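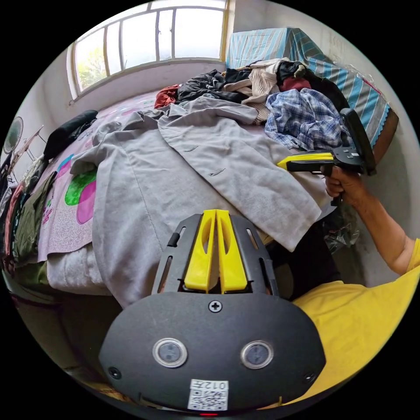 **Folding a coat** is the job of turning a long, heavy, buttoned garment into something flat enough to stack, pack or shove on a shelf. I keep this page as part of my little home encyclopedia, and I'll admit up front that coats get a longer entry than shirts do. I have opinions about coats!

## Where to do it

A bed is the usual place, and I think it's the best one. You want to be able to spread the whole coat out and walk along at least one side of it. Tables are a nicer height (my back agrees) but most of them are too short, so the bottom of the coat slides off and drags the rest along with it. On a bed a hem can hang over the edge for a while and nothing terrible happens.

If there's already a heap of clothes on the bed, push it to the far side and do the coat first. I used to save it for last, and then there was never any room left for it.

## The basic fold

1. Empty the pockets. Tissues, mostly.
2. Button it, or at least do the top, middle and bottom buttons.
3. Lay it face down and smooth it from the collar toward the hem.
4. Bring one side in toward the middle and lay the sleeve straight down along it. Do the other side the same way.
5. Fold the hem up to the waist, then fold once more to the collar.

Thick wool doesn't like a third fold, so I stop there. Jerome Baluyot, who taught me most of this when we shared an apartment on Policarpio Street, does step 3 face up and swears the collar sits better. I've tried it and the lapels just go everywhere, but maybe his coats are stiffer than mine.

## Shirts, stripes and the rest of the pile

Plaid shirts are easy because the pattern gives you lines to fold along. Stripes do the same, as long as they're straight up and down. Plain dark clothes are the slow part for me, especially in the evening, when a black sweater and a black pair of pants look like one thing until you pick them up. I sort the darks by daylight near a window if I can.

## Folding or hanging

A coat you wear every week should hang. One that's done for the season can be folded, and in a warm climate that might be nearly all year (mine comes out in December and goes right back). Rack space matters too. My rack holds 30 hangers if they're the thin kind, and a winter coat eats up the room of several shirts.

## Storage

Clean and completely dry, always. I put the coat on top of the stack so nothing presses on the buttons, and I take it out now and then to refold it along different lines, which keeps the creases from setting.

*See also:* Sweaters; Hangers; Fitted sheets

*Last edited 10 January 2025*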